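About Evholm

Evholm stores, handles and ships grain, pulses and oilseeds on behalf of growers and merchants. The company operates 4 receival sites and a single export berth at Nadora, and its head office stands beside the Nadora weighbridge.

Our history

The company was formed by a group of growing families who wished to have a second buyer within reach of their farms. Its first store was a converted wool shed at Fung, which took in barley and a little feed wheat. The berth at Nadora was leased some years afterwards, when the coastal trade in fertiliser had left it without regular traffic. Evholm has since bought the lease outright and deepened the approach on two occasions.

Grethe Kragh was appointed Managing Director in January 2023, having previously led the shipping desk. Keith Stockdale remains Chair of the Board.

What we do

Grain is received from the paddock during harvest and from on-farm storage throughout the remainder of the year. Each load is sampled, graded and weighed before tipping, and the grower is given a printed docket showing the result. Growers may sell to Evholm on the day, sell to any other registered buyer, or leave the grain in store under a warehousing agreement. Warehousing charges are published each March and are not altered before the following harvest.

The Fung site receives wheat, barley and lentils. Jerex, the furthest inland of the sites, receives wheat and canola and is the only one served by rail. The remaining two sites open for harvest alone, and their hours are posted at the gate and sent to account holders by text message.

Vessels are loaded at Nadora throughout the year. The berth is available to other exporters under an open access policy, with loading slots allotted in the order in which applications are received. A slot may be transferred once – after that it is returned to the list.

Our people

Evholm employs 52 permanent staff. At harvest a further 100 positions are offered, mostly in sampling and site work, and preference is given to applicants who live in the districts we serve. Training is provided before the season opens and is paid at the full rate. Apprenticeships in mechanical fitting and electrical work last four years and are based at Nadora, with periods spent at each of the inland sites. 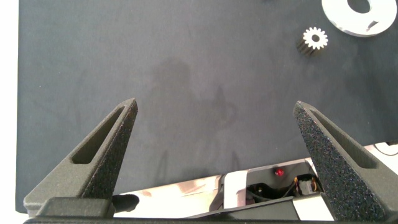 Grethe Kragh told the last growers' meeting that turnaround at the sample stand still mattered more to most account holders than any other service the company offered, and that she expected to be judged on it. The Board has since adopted turnaround as one of the 3 measures reported to shareholders, the others being site safety and the accuracy of stock records.

Governance

The Board consists of seven directors, four of whom must be active growers. Directors serve terms of three years and may stand again. The annual report and the open access policy may be read at the head office or requested by post.

Contact

Enquiries about deliveries should be made to the site concerned. Enquiries about shipping slots, employment and accounts should be addressed to the head office at Nadora, which is open on working days, with extended hours during harvest.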